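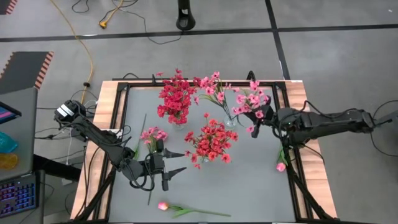

Re: Contributor notes for the essay collection

Thanks to everyone who replied over the last month. I've read all of it and tried to answer the main points under the message that started this off, quoted here for people who joined the list after July.

> I've been asked for a contributor note of 48 words for the Vondstead
> collection. My usual one runs to 97 and I don't see what can go. It
> has my degree, the two places I've taught, the three books with
> publishers and years, the residency at Cleninholm, and where I live
> now. The Halico guidelines say to "keep to what the reader needs",
> which doesn't help me much. Do people really cut the publishers? And
> is it still usual to say where you live? I've also got a book coming
> out next spring that has no fixed title yet, and I'd like to get it
> in somehow.

Taking these in order.

Publishers. Yes, cut them in a short note. In the longer sort, on your own site or at the back of your own book, title, publisher and year in brackets is still the normal thing and I would leave it. In a collection with a lot of contributors, the title and year are enough for anyone who wants to find the book. If one of the three is out of print I would drop the year as well and only give the title.

Degree. I'd keep it only if it bears on the essay. Yours is in geology and the essay is about quarry towns, so it does. The teaching posts can go, unless you are still in one of them.

Residency. Several people said to cut it. I disagree. Cleninholm asks its residents to mention the place when work done there is printed, and I think it is in the letter they send with the keys. Check yours. "Part of this essay was written at Cleninholm" could go in the acknowledgements, and then it costs you nothing in the note.

Where you live. Still usual, but county or city is plenty. I had a village in mine for years and changed it after getting post I didn't want.

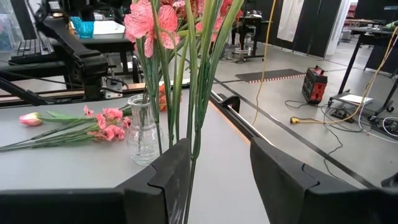

Pink gladiolus and a glass vase.

The forthcoming book. Don't give a working title. Mine was announced in a magazine under a title that Kuhlmann then changed, and I still get asked about both books. "A fourth book is due next spring" does the job and will not need correcting. If the date is at all doubtful, leave out the season too.

On the 48 words themselves – I asked, and the limit does not include your name in bold at the start. It does include any web address, counted as one word. They will cut from the end if you go over, so put whatever you care about first. Most of us put the home town last, and that's the right place for it.

Two people asked about first or third person. Halico want third throughout. They also want surnames after the first mention, though in a note this short you can get by with "she" or "he" or "they".

I tried cutting mine down in the same way before writing this. It took 5 goes and came out 10 words under, so I put the translation prize back in.

If anyone has the newer version of the guidelines, with the page on translators' notes, could you send it to the list? The copy in our files stops after the section on permissions.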